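Selling my father's house near the lake

It is November and the house in Stevow has finally a buyer. I promised some readers that I would write how it went, so I try to do it in order, although it did not happen in order.

My father bought the land when I was at school. It is 2,000 square metres, long and narrow, with walnut trees on the north side and the lake at the end of a gravel track. The house has 2 bedrooms and a kitchen that was always too small for us. After he died my brother and I kept it for three summers, and each summer we went there less. The roof needed work and the neighbour, Mr Kılıçarslan, was cutting our grass for free, which made me ashamed.

First we put it on Trerum by ourselves. I wrote the text in one evening and I was proud of it. I wrote about the walnuts, the evening light and how quiet it is in spring. In the first month we had many messages, but most people only asked if the price was the last price. One man wanted to exchange it for a boat and a van.

Then a friend gave me the number of Hatice Gökçe, who sells country houses in that region. She came on a Tuesday, walked to the water and back without speaking much, and asked me three things: is the track a public road, where does the water come from, and who signed for the septic tank. I could answer only the second one. She took my nice text and removed almost all the adjectives. "Write how far is the shop," she said. I was a little offended, but I wrote it.

The track was the real problem. On the old plan it belongs to plot 318, and the owner of this plot lives abroad. For my father this was never a question, he drove on it for 30 years and waved to everybody. A bank does not care about waving. We needed a paper that gives the right of way to the house and not to a person, and this paper took us the whole summer to get.
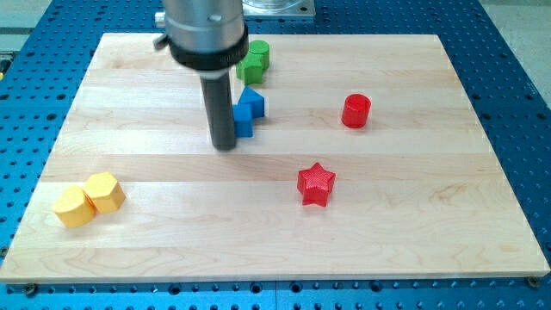
What I would do differently

I would ask for the land register extract before anything else, even before cleaning. We spent two weekends painting the shutters and the buyers are going to change them.

I would also empty the house earlier. We showed it with my mother's plates still in the cupboard and it was hard to hear strangers talk about which wall to take down. My brother went outside each time — he said to check the pump.

And I would not be so afraid of the agent's commission. I calculated it many times at night, but alone we would not have solved the matter of the track.

The buyers are a couple with a small daughter. They work for a company called Tendutix and can do it from anywhere, they say, if the internet is good enough. I told them the truth about the internet. We sign at the notary before the end of the month, and Mr Kılıçarslan has already asked them if they want the grass cut.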